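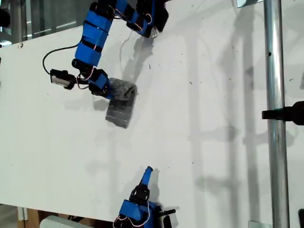

**Filed under: Robot arms / Budget**

I set the budget for the two-arm table at 3,000 back in April, and I've now spent enough of it to write down where it went. A couple of readers asked, and I want the list for myself before I plan the next stage.

The printed parts were the cheap bit. Blue filament, a lot of evenings, a few failed brackets. The servos were not cheap. The full set for both arms came to 933 from Jondell, and that was after I'd priced the same thing at Pillard and found their shipping added 100. If you are planning a pair, price the servos first and let everything else fit around that number.

What I got wrong was spares. I ordered none, on the theory that I could reorder when something failed. Jondell then took 13 days to send one servo. For the next order I'm putting two spares in from the start, plus an extra set of the short cables.

The camera at the wrist was a late addition. I had planned on a single overhead view, but small soft things like a gray sock or a folded cloth are hard to judge from above once the gripper has hold of them. Patricio Barroso talked me into the wrist mount and he was right. It did mean another cable to route along the arm, and I hadn't budgeted for cable management at all.

The metal poles and clamps came from Bielecka. I'd spend that money again. I tried cheaper stands first and kept having to line things up again every Sunday.

The white top is showing scuffs and specks already. I'm leaving it until the end of the year.

Still on the list:

- spare servos (2)
- a decent power supply, probably the Vultard one
- softer gripper tips
- a lamp that throws less shadow across the table

The power supply is the only one of those that worries me – I have two quotes and they are a long way apart. I'll post the figures when I've picked one.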